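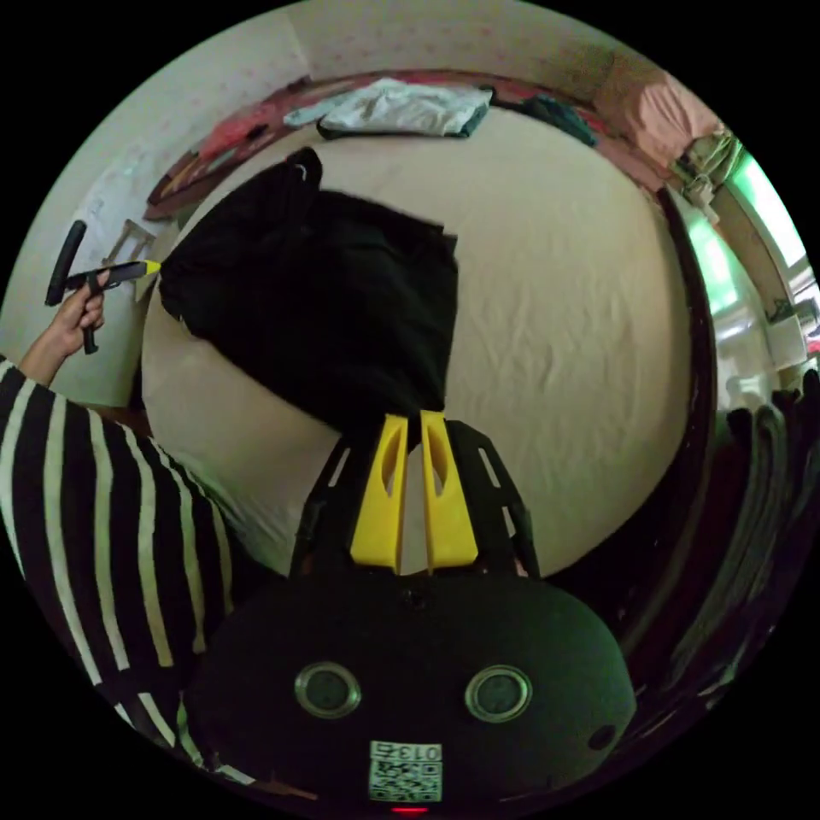 Clusura Guest Services, Linen and Garment Office

Section 13. Folding Garments on the Bed Surface

13.1 Purpose

This section sets out the approved method for straightening and folding clothing on a bed in furnished apartments managed under the Clusura service agreement. It applies to shirts, tops, light trousers and similar items returned from the Vitel laundry. Coats, knitwear and garments on hangers are covered in Section 14.

13.2 Preparing the surface

1. Remove the duvet, pillows and any throw from the bed. Place them on a chair or luggage rack, never on the floor.

2. Smooth the bottom sheet from the center outward. Creases in the sheet will transfer to thin fabrics.

3. Check the sheet for lint and hair. A plain, light-colored sheet is preferred when dark garments are being folded, as the outline of the garment is easier to judge.

4. Empty all pockets. Items found are to be placed in an envelope and recorded on Form 114.

CAUTION: Do not fold garments that are damp to the touch. Return them to the drying room and note the apartment number on the bag.

13.3 Straightening the garment

1. Lay the garment on the part of the bed nearest to you. You should be able to reach every edge without leaning on the mattress.

2. Take hold of the garment at two separate points along its edge. Black cloth drawn taut between two holding points will form a gathered point at each of them, with the fabric widening between. These gathers are expected and are removed in step 5.

3. Pull gently until the slack has gone. Stop as soon as the fabric lies straight. Further tension will stretch the weave.

4. Look for any part of the cloth that has risen or doubled over on itself. Release the nearer point, open the doubled part with a flat hand and take hold again.

5. Release both points and press the gathers flat, working from the edge toward the middle.

6. Locate any loop, cord or hanging tape and tuck it inside the garment. A white loop is readily seen against dark fabric and should not be left showing after folding.

NOTE: Large items may need to be straightened in two stages. Finish the upper part first, then move to the foot of the bed.

13.4 Folding

1. Turn the garment face down with the neck or waistband away from you.

2. Fold each side toward the center line. The two sides should meet but should not overlap by more than the width of a finger.

3. Lay the sleeves, if any, straight down over the folded sides.

4. Bring the bottom edge up to the middle, then fold once more to the top.

5. Turn the garment over and compare it with the standard size card supplied with the Khurana shelf units. The finished width is 300 mm.

6. If the width is not correct, open the garment completely and begin again from step 1. Do not adjust a finished fold by pulling at its corners.

13.5 Stacking and storage

Place folded garments on the shelf with the rounded fold facing outward. Dark and light items are to be kept in separate stacks. Trousers go at the bottom and thin tops above them.

Garments marked with a Genaline care tag are stored flat in a tissue sleeve. Sleeves may be ordered from the stockroom under item number 1049.

CAUTION: Do not press down on a stack to make room for more. Start a new stack on the next shelf.

13.6 Restoring the bed

1. Shake the bottom sheet lightly and smooth it again.

2. Remove any lint left by dark fabrics with a dry roller.

3. Replace the bedding in the order given in Section 9.

Damage found during folding, including pulled threads and open seams, is to be reported to the Linen and Garment Office before the garment is placed on the shelf.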